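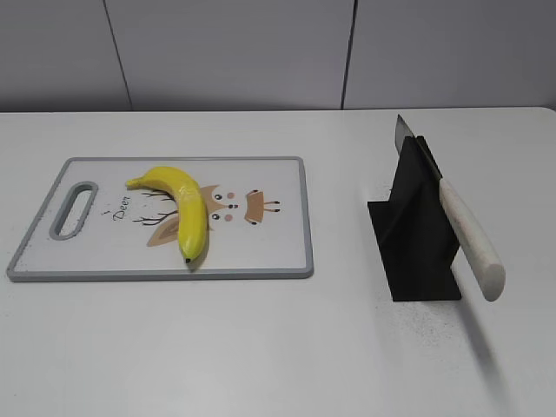

A banana on a deer-print cutting board, with a black knife holder at right.

The picture board is a small household cutting board with a drawing printed on its working face, most often an animal, a fruit or a short word in script. It belongs to the same family as the plain plastic board, and in most homes it ends up doing the lighter jobs, such as slicing a banana for breakfast or holding a bit of cheese while the kettle boils.

Boards of this kind became a familiar sight in the housewares shops of Lesevo after 2003, when the Mirnus company brought out a first series of 13 animal designs. The deer was among them and has stayed a favorite ever since, perhaps for its pink cheeks. A later series, sold under the Reststead name, kept the rounded corners and the colored rim but offered a choice of sizes, the smallest weighing 332 grams. 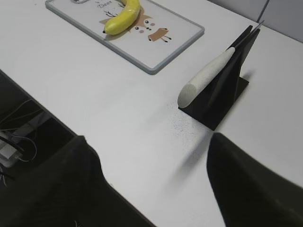
Soft fruit suits a printed face well, as it needs only a light stroke of a short knife. Hard squash, bread crusts and anything that calls for a heavy blade will score the drawing sooner or later, and many cooks happily turn the board over for such work and save the pretty side for serving. Warm water and a soft sponge are the usual care, and the handle slot is handy for hanging the board up afterward.

A knife holder is often kept on the same counter. Upright types, like those made in Bangash, take up little room and keep the blades within easy reach. 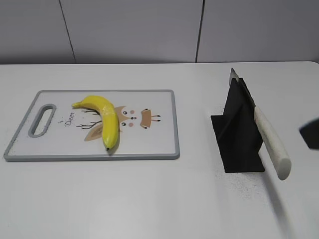

Deer-print board with gray rim and oval handle slot.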